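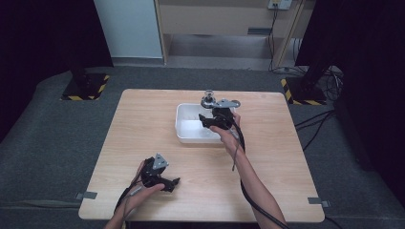
Good news for those of us who've been waiting on the third Magbanua book – it's finally coming! Tollanell, the small press that put out the first two, says the novel is called Cilto and will be in stores in January. I found out while I was supposed to be answering email, and I'm afraid the email is still sitting there.

If you haven't read the series, it follows one family of ferry pilots and the river town they keep leaving and coming back to. Book one was a slim thing, just 146 pages, and I read it on a single train ride. Book two, Plornivo, was a lot bigger and a lot sadder (the flood chapter, oh my), and it ended with the younger sister walking off the dock with somebody else's suitcase. I've been wondering what's in that suitcase ever since.

Cilto picks up 50 years later, with the sister's granddaughter running a repair shop far inland and wanting nothing to do with boats. Then a box of old pilot's logs shows up in the mail. The press says it will run 361 pages, so it's the longest of the bunch, and the chapters switch between the logs and the granddaughter's own telling. I like that idea a lot. The log entries in the last book were my favorite parts, all that grumpy weather and bad coffee.

There's an excerpt up on the Tollanell site now, the first 2 chapters, and I gobbled them up over lunch. The granddaughter is prickly and very funny, and there's a long argument over a broken outboard motor that made me laugh out loud. My only worry is the jump in time. I wanted more of the sister when she was young, and I don't know yet how much of her we'll get.

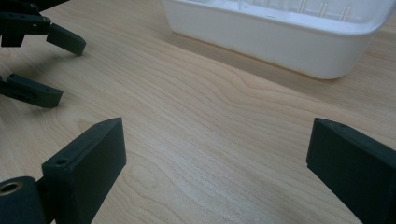

One reader who wrote in after I shared the news is less worried than I am, and says the sister is all over chapter two if you look at the handwriting notes in the margins of the logs. I missed those completely, so I'm going back in tonight with a pencil.

Preorders open next week, in hardcover and ebook. The audiobook will follow in the spring, and the first two novels are getting new paperback covers to match.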